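Late August in the Plelside Gardens

Every year I tell myself I'll skip the dog days write-up, and every year I end up out at Plelside with a notebook and a wet shirt. I'm glad I went this time. The hydrangeas are past it, sure, but the back lots on the hill are going like it's still the Fourth of July, and a couple of people who swore they were done with gardening are very much not done.
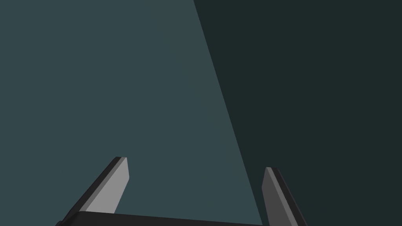
Hanan Matar
Garden Editor, The Plelside Letter
Saturday, August 24, 2024

My first stop was Senad Halilović's place, up where the road turns to gravel. If you've driven by, you know the hedge. What you can't see from the road is the dry garden behind it, which he started when his well gave him trouble and he got tired of dragging hoses. He dug out the whole lawn (himself, with a borrowed mattock, over two springs) and put in yarrow, Russian sage, sedum, little bluestem, and a lot of lavender. Three of the lavenders died the first winter. He replaced them with thyme and says he likes the thyme better anyway, especially now that it has crept over the stepping stones and you get a whiff of it on the way to the shed.

I asked how often he waters and he laughed at me. New plants get a good soak every week until they settle in. Everything else takes its chances! There's pea gravel on top of the beds, a couple of inches deep, and he hardly weeds, apart from the oxalis, which he talks about the way other people talk about their in-laws.

He also grows one tomato, and only one, in a half barrel by the kitchen steps. It's a seedling his neighbor passed along and they've been calling it Sikora, after the man who used to own the house. It's a big, ribbed, pinkish thing that splits if you look at it wrong. I ate one over the sink with salt and I've been thinking about it since. He's saving seed, and I've already put my name on some. 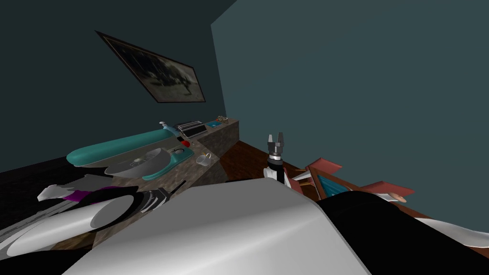 From there I walked down to Adberg Lane, which has changed a lot since I last wrote about it. The old quarry wall had been nothing but poison ivy and bittersweet for as long as I've lived here. The folks on the low side got together and cleared it, and now there are pockets of ferns and creeping phlox tucked in between the stones, with a strip of asters along the bottom just coming into bud. They planted 300 plugs along that strip last fall. The rabbits took their share, but there are plenty left, and I think it'll be a real sight by the end of September. Go in the late afternoon when the sun comes in low from the pond side.

One thing I'd do differently if it were mine is the path. It's wood chips, and it's steep, and the chips end up at the bottom every time it rains hard. I said so, maybe a little too loudly, and was told that stone steps are on the list for next year. Fair enough.
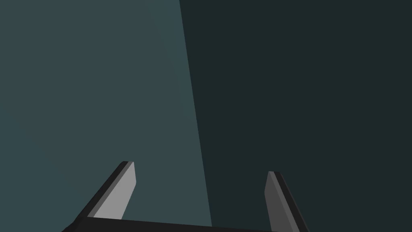
A few things to do in your own garden this week, while I have you. Cut back the catmint hard, right down to the new growth, and you'll get another round of flowers. Quit feeding the roses. Order your garlic now if you haven't, and don't plant it until October no matter how itchy you get. If your phlox has mildew — and whose doesn't — pull off the worst leaves and put them in the trash, not the compost. And leave the coneflower heads alone, please. The goldfinches have been all over mine and I'd rather look at them than at a tidy border.

The Flumumberg plant swap is coming up, too, on the lawn behind the old schoolhouse at 658 Hill Road. Bring divisions in pots or wet newspaper, with a label, even if the label just says "yellow, tall." I'll have bearded iris (no idea what kind, sort of a root beer color) and more lamb's ear than any one person should own. No gooseneck loosestrife this year. We all remember where that went.

If you've got a garden I should see before frost, write to me here at the Letter. I especially want shade gardens, the drier and more miserable the better, as I've got a corner under a Norway maple that has beaten me for years. Next time I'll have Senad's notes on saving tomato seed, along with a reader's question about moving peonies that I still need to look into.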